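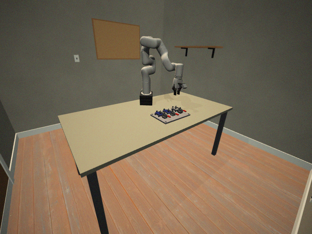
One member said the finale should not have gone out before the complaint about the voting was answered, and asked for that to be written down ahead of the other items. It was agreed.

Minutes of the programming meeting, Harnport Community Television
Tuesday, June 29, 2021

The minutes of the last meeting were approved with one change. "Second season" in item 4 should read "second episode."

1. Finale of The Mondal House

The station received 499 messages about the finale, mostly by email. The main complaint was that the phone line closed before the on-screen clock ran out. The production office confirmed that the line closed two minutes early. The clock had been set from the rehearsal running order and was not changed when the opening song was shortened.

The office has the log of calls that came in after the line closed. Those calls were not counted. If all of them had gone to the runner-up, the result would have stayed the same. Several members said this should have been put on the website the next morning. The office said it was waiting for the phone company to send its own log, which has now arrived and matches.

Agreed: the result stands. A statement with the closing time and both logs will go on the station's website this week. Callers who were charged after the line closed will get their money back if they ask by email.

2. Reunion special

The reunion is planned for October. Two of the contestants have said they do not want to sit on the same couch as the host after remarks the host made on the Zokeck morning radio show. The host has offered to apologize on air. There was a long discussion of whether the apology should open the special or be recorded separately. Some members felt that opening with it would make the whole hour about the host.

One member asked if a guest presenter could be used. The contract with the current host covers the reunion, so the fee would be paid either way.

Agreed: the office will ask both contestants what they would accept and report back. No trailer will be cut until then.

3. Hetport Talent Night

Entries are open. So far 13 acts have signed up, most of them singers. The rule on backing tracks was unclear in the form and has been reworded: recorded music is allowed, recorded lead vocals are not. Acts that already sent in a form will be sent the new wording.

The theater in Hetport has asked for the stage to be cleared by 10:30 p.m. This means the judges' comments will have to be shorter than last time. It was suggested that judges speak after every second act. Left open.

4. Social media

Comments under the finale clip were turned off over the weekend after contestants' home addresses were posted. The posts have been deleted. Contestants will be told before comments are turned back on.

5. Other business

The repeat of episode 6 was missing its captions. A corrected file has been sent.

The request for studio audience tickets for the reunion was held over to the next meeting.

Meeting closed at 8:50 p.m.

Recent items
The Mondal House: episode guide
Talent Night entry form (revised)
How phone votes are counted
Zokeck relay: summer schedule
Minutes archive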